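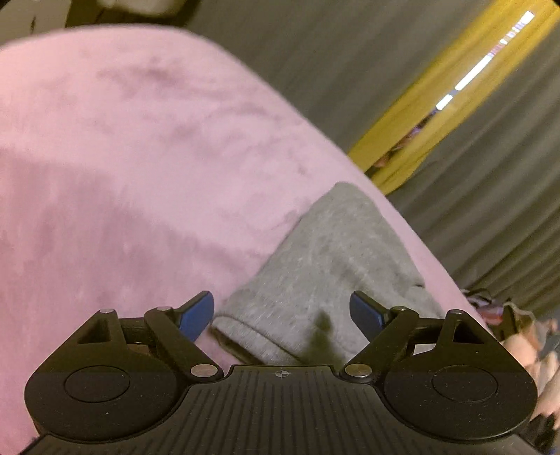
Customers had asked for covers that can be taken off and washed at home without a trip to the dry cleaner, according to Böttcher, and the request came up more often than any question about color or price.

Vometti will add removable, machine-washable covers to its Lestoment range of upholstered furniture beginning in December, the company announced on July 19, 2020. The covers will be offered for all 17 models now in the range and may be ordered with new furniture or separately.

The decision follows a survey of 1,039 households that bought Lestoment furniture. Stains and general wear on fabric were the most common reasons given for replacing a piece whose frame and padding were still in good condition. Separate covers will allow owners to keep the furniture and change only the fabric.

The fabric is woven for Vometti by Onel, a mill that has supplied the company with lining cloth for six years. It has a weight of 320 grams per square meter and is pre-shrunk before cutting. Each cover closes with a concealed zipper along the back and can be washed on a cool, gentle cycle. Tumble drying is not recommended.

Owners of existing Lestoment furniture will be able to order covers by quoting the model number printed on the underside of the seat. Pieces made before the current frame was introduced differ slightly in depth - the order form will ask for one additional measurement in those cases.

Fabric swatches will be mailed free of charge on request. Prices will be published when ordering opens. The standard warranty on frames and padding is not affected by the use of separate covers, provided they are fitted according to the printed instructions.

Retailers wishing to carry the covers should contact the Vometti trade sales office. Press inquiries may be directed to the Vometti communications department.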